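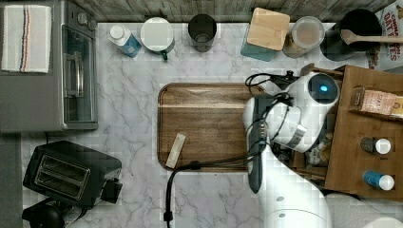 # Starstead en una cocina: preguntas que nos hacéis sobre el brazo de Turnside

Desde que dijimos que íbamos a revisar el Starstead nos llegan más o menos los mismos correos. Los contestamos juntos. Turnside vende el brazo como «ayudante de encimera», Navarrete lo distribuye y lo instala, y el programa que lo mueve se llama Zestisov. Nosotros no vendemos nada de esto y tampoco hemos terminado de probarlo, así que hay respuestas que se quedan a medias.

Texto de Brenda Cáceres. Última revisión: 21 de abril de 2020.

## Lo básico

### ¿Qué se compra exactamente?

Un brazo con su pinza, la cámara de la muñeca, el cableado, una licencia de Zestisov y una visita de instalación. El soporte va aparte y cuesta 244 euros. Me parece mal, y se lo dije a Navarrete: sin soporte, el brazo es un objeto muy caro tumbado en el suelo. Me respondieron que «algunos clientes ya tienen estructura». Puede ser. Pedid que el soporte figure en el primer presupuesto y os ahorráis la sorpresa.

### ¿Se puede alquilar?

Sí, por 512 euros al mes con permanencia. La permanencia se negocia bastante más de lo que sugiere la web. Si estáis dudando, alquilad. No recomendaría a nadie comprar en esta fase un aparato cuyo catálogo de tareas cambia con cada actualización.

### ¿Cocina?

No. En el folleto hay una sartén humeante y una familia contenta, y de ahí sale casi toda la confusión. El contrato habla de «manipulación de objetos ligeros sobre superficie horizontal». Coger, llevar, dejar, empujar. Lo de cocinar aparece en la hoja de ruta, sin fecha.

### Entonces, ¿para quién es?

Turnside dice que para hogares, obradores pequeños y centros de formación. Yo a los hogares los tacharía de momento. Para un centro donde se enseñe a programar tareas de manipulación le veo sentido, siempre que haya alguien con paciencia y con un rato libre todas las semanas.

## Espacio e instalación

### ¿Cuánta encimera necesita?

Más de la que dice el folleto. La zona de trabajo declarada es la superficie por la que se mueve la pinza, y ahí no se cuenta lo que ocupan el propio brazo y sus cables. En nuestra prueba la bandeja de madera quedaba en medio y al fondo teníamos lo habitual: taza, vaso gris, un bote con tapa de madera, un tarro de cristal, la olla negra con su cuchara. El brazo llega a la bandeja sin problema. Lo que os tenéis que preguntar es por dónde pasa el resto del brazo para llegar, y qué tenéis puesto en ese camino. A nosotros nos tocaba la caja organizadora.

### ¿Los cables van siempre así, por fuera?

En la unidad que probamos, sí. Se enrollan en torno al brazo, cruzan por encima de la bandeja, y uno cuelga por el borde delantero de la encimera con su conector en la punta. En el material comercial el brazo sale limpísimo, sin un solo cable, y eso es lo que más me molesta de todo el folleto.

Navarrete ofrece una funda de recogida como extra. No la hemos probado. Pregunté si la funda limita el giro de la muñeca y la respuesta fue «en principio no» – apuntad el «en principio».

### ¿Hay que vaciar la encimera antes de usarlo?

El manual pide «entorno despejado». Decidimos no hacerle mucho caso, que para algo se anuncia para cocinas. Dejamos el horno de sobremesa con su paño encima, la tostadora negra al lado y los botes del fondo. Si un ayudante de encimera exige una encimera vacía, me interesa saberlo antes de firmar.

Eso sí, quitad los cuchillos. Y nada de vasos finos.

### ¿Quién lo instala y cuánto se tarda?

Lo instala Navarrete, en una mañana según el presupuesto. En la nuestra la mañana se alargó hasta después de comer por culpa de la calibración de la cámara. El técnico fue amable y sabía lo que hacía, pero la calibración hubo que repetirla cuando cambiamos la bandeja de sitio, y eso ya lo tuvimos que hacer solos con el manual delante. Son 40 páginas, y el capítulo que hace falta está traducido a medias.

## Lo que hace y lo que dice que hace

### ¿Cuánto peso levanta?

Hasta 2 kilos, según la ficha. La ficha no aclara si es con el brazo recogido o estirado, que es la pregunta que le haría cualquiera a cualquier brazo. Se lo planteé por escrito a Edit Pintér, del soporte de Turnside, y me contestó que el dato es «en condiciones favorables». Le agradezco la franqueza. Os sugiero que le preguntéis por las desfavorables y que guardéis la respuesta.

Una olla grande vacía quizá entre en el límite. Llena de agua, ni lo intentéis.

### ¿Reconoce los objetos?

Zestisov trae una lista de objetos «conocidos» y deja enseñarle otros. Las tazas, los botes cuadrados y las bandejas están en la lista. Los recipientes transparentes también, con un asterisco que remite a una nota donde se recomienda «contraste suficiente con el fondo». Sobre un mármol blanco con vetas grises, como el nuestro, no sé muy bien qué se entiende por suficiente, y en la nota tampoco lo explican.

Con los sobres de té es peor: son planos, están apretados unos contra otros y se doblan. Turnside los pone de ejemplo en su web. Todavía no he visto ninguna prueba suya con una caja llena y desordenada, que es como están las cajas de té en las casas.

### ¿Funciona solo o hay alguien llevándolo?

Buena pregunta, y conviene hacérsela a cualquiera que os enseñe un vídeo. El Starstead tiene un modo guiado, en el que una persona dirige cada movimiento, y un modo autónomo para las tareas ya aprendidas. Los dos salen mezclados en los vídeos promocionales y no hay rótulo que los distinga. Pedid la demostración en modo autónomo, en directo, y con un objeto que llevéis vosotros de casa.

### ¿Es rápido?

No, y en esto Turnside tampoco presume. Va despacio por diseño cuando comparte espacio con personas. Me parece correcto. Lo que no entiendo es que el mismo folleto hable de «ganar tiempo cada día».

### ¿Qué tal la pinza?

Los dedos apuntan hacia abajo y bajan hasta la encimera, eso se lo reconozco. El conjunto que los lleva ya es otra cosa, con cables enroscados a los lados y un bucle que sobresale hacia la izquierda. Cuando la pinza baja junto a una tabla de cortar hay que contar con todo ese volumen. Dejad margen alrededor de cualquier cosa alta, y más margen todavía si es de cristal.
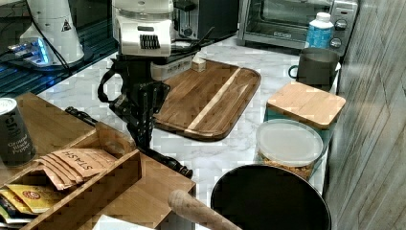

## Limpieza y seguridad

### ¿Se puede lavar?

La carcasa blanca se pasa con un paño apenas humedecido. La pinza no se puede sumergir ni meter en el lavavajillas, y el cableado no debería tocar comida. Aquí vuelvo a lo de antes: si los cables van por fuera y cuelgan donde se trabaja, mantenerlos lejos de la comida depende de vosotros. No existe pinza de recambio apta para contacto alimentario. La anuncian para «más adelante».

### ¿Podría tocar alimentos sin envasar?

Yo no lo haría. El manual lo desaconseja y la web lo insinúa. Ante la duda, manda el manual.

### ¿Y con niños en casa?

El brazo se detiene si nota resistencia, y el botón de parada va en un mando aparte. No hemos medido la fuerza con la que se detiene, así que no voy a decir que sea seguro. Turnside recomienda que haya siempre un adulto delante. Con un adulto siempre delante, la cuenta del tiempo ahorrado sale regular.

### ¿Qué pasa si se va la luz a mitad de tarea?

Según Edit Pintér, los frenos mantienen el brazo en la posición en la que estaba y la pinza conserva el agarre. No lo hemos comprobado todavía. Está en nuestra lista.

## Dinero, garantía y dudas sueltas

### ¿Qué cubre la garantía?

El brazo y la cámara. El cableado se considera «consumible», palabra que encontré en un anexo y que cambia bastante las cosas tratándose de la parte más expuesta del equipo. Negociadlo por escrito antes de pagar nada.

### ¿Necesita conexión a internet?

Para aprender tareas nuevas, sí. Para repetir las que ya sabe, en teoría no. La actualización de febrero obligaba a iniciar sesión cada vez que se encendía, y después de las quejas Zestisov lo retiró. No hay compromiso de que no vuelva.

### ¿La cámara graba?

Mientras el brazo está encendido, la cámara está viendo vuestra cocina. La política de privacidad dice que las imágenes se procesan en el propio equipo «salvo para mejora del servicio», y la casilla de la mejora del servicio viene marcada. Desmarcadla en *Ajustes > Cuenta > Datos*.

### ¿Lo recomendáis?

Para casa, no. Para un aula o un taller, pediría el alquiler con el soporte incluido y una demostración como la que describo más arriba, y si Navarrete pone pegas a la demostración yo me levantaría de la mesa.

### ¿Vais a seguir probándolo?

Sí. Quedan pendientes el corte de luz, la funda de los cables y la caja de té desordenada. Si tenéis un Starstead y vuestra experiencia es mejor que la nuestra, escribid contando qué tarea hace y en qué modo. Lo del modo ponedlo, por favor: sin ese dato no podemos comparar nada.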